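4.3 Mise en service du distributeur de boissons Drakeo

Cette section concerne les appareils livrés avec le bac inférieur Trumerwood. Pour les modèles muraux, reportez-vous à la section 4.5.

Avant de commencer

Installez l'appareil sur un sol plan et laissez 8 cm entre la paroi arrière et le mur. Après le transport, attendez deux heures avant de brancher la prise. Les clés et la vis de blocage du plateau se trouvent dans le sachet fixé à l'intérieur de la porte.

Attention : l'appareil vide pèse 148 kg. Le déplacement se fait à deux personnes, avec un diable sanglé.

Réglage des colonnes

1. Ouvrez la porte et bloquez-la avec la béquille.
2. Tirez le plateau supérieur jusqu'à la butée.
3. Desserrez les molettes de chaque colonne d'un demi-tour.
4. Posez une bouteille debout au fond de la colonne et rapprochez les guides jusqu'au contact.
5. Écartez chaque guide d'un cran, puis resserrez les molettes.
6. Vérifiez que la bouteille descend sans frotter sur toute la hauteur.

La hauteur maximale admise est de 232 mm, bouchon compris. Les bouteilles plus hautes se coincent dans le volet de sortie.

Remarque : le réglage est à refaire à chaque changement de format, même si le diamètre indiqué par le fournisseur est identique.

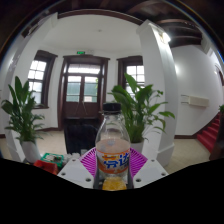
Chargement

7. Chargez les colonnes de gauche à droite, les étiquettes tournées vers la vitre.
8. Écartez les bouteilles dont le bouchon est mal vissé ou dont l'étiquette se décolle.
9. Repoussez le plateau jusqu'au déclic.
10. Saisissez le numéro de colonne sur le clavier intérieur, puis le prix de vente. Validez avec la touche verte.

Les jus et les boissons contenant de la pulpe se placent dans les colonnes du bas, où la température est la plus stable. Ne mélangez pas deux produits dans une même colonne : le compteur ne les distingue pas.

Attention : ne chargez ni verre ni bouteille déjà ouverte.

Mise en froid et essai

11. Fermez la porte à clé et branchez l'appareil.
12. Sélectionnez le programme « Wiver » dans le menu Froid.
13. Attendez que le voyant bleu reste fixe. Comptez une nuit complète pour un premier chargement.
14. Lancez une vente d'essai par colonne depuis le menu Service.

Si le message E4 s'affiche, la bouteille n'a pas atteint le volet. Coupez l'alimentation, ouvrez la porte et reprenez le réglage à l'étape 3. Si E4 revient sur la même colonne, contrôlez le ressort de poussée (voir 6.2).

Remarque : sur les monnayeurs Åberg, le compteur de ventes n'est pas remis à zéro par l'essai. Notez la valeur affichée sur la fiche de mise en service.

Pièces de rechange et questions techniques : Beril Taşdemir, service après-vente, poste 232. Indiquez le numéro de série gravé sous la serrure.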